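Cell Practice Working Group, Juston
Minutes, 2023-12-14
Chair: Kelly Paiva. Notes: Gadisa Gebretsadik. Apologies received from the Birnetti site.

1. Minutes of the previous meeting accepted with one correction (item 4, "shall" for "should").

2. Tabletop handling, draft practice sheet, revision 6

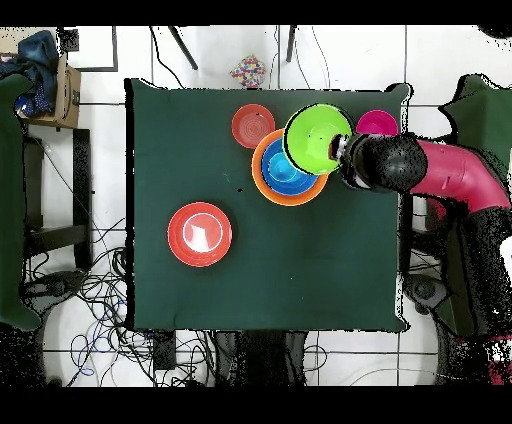
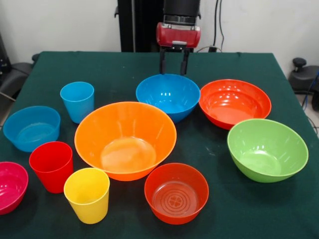 Bowls on green cloth, tabletop cell.

2.1 Clause on floor cabling. K. Paiva proposed that cables be routed outside the operator's walking path and fixed at both ends. Agreed. Covers to be priced.

2.2 Clause on stopping. The stop button must be within reach of the operator before the arm is enabled. G. Gebretsadik asked whether a second button is needed when two people are present. Left open.

2.3 Clause on item sets. Every session log is to list items by type and color. Nested items are to be logged as separate entries. Agreed.

2.4 Clause on gripper checks. Finger alignment to be checked every 39 sessions. Mladenović office asked for 19. No agreement; both values stay in the draft in brackets.

3. Log retention. The archive holds 3,960 session logs. Rernine format to be used for new entries. Old entries will not be converted.

4. Actions
GG: reissue draft with 2.1 and 2.3 as agreed.
KP: obtain price for cable covers; write to Mladenović office on 2.4.

Next meeting: February.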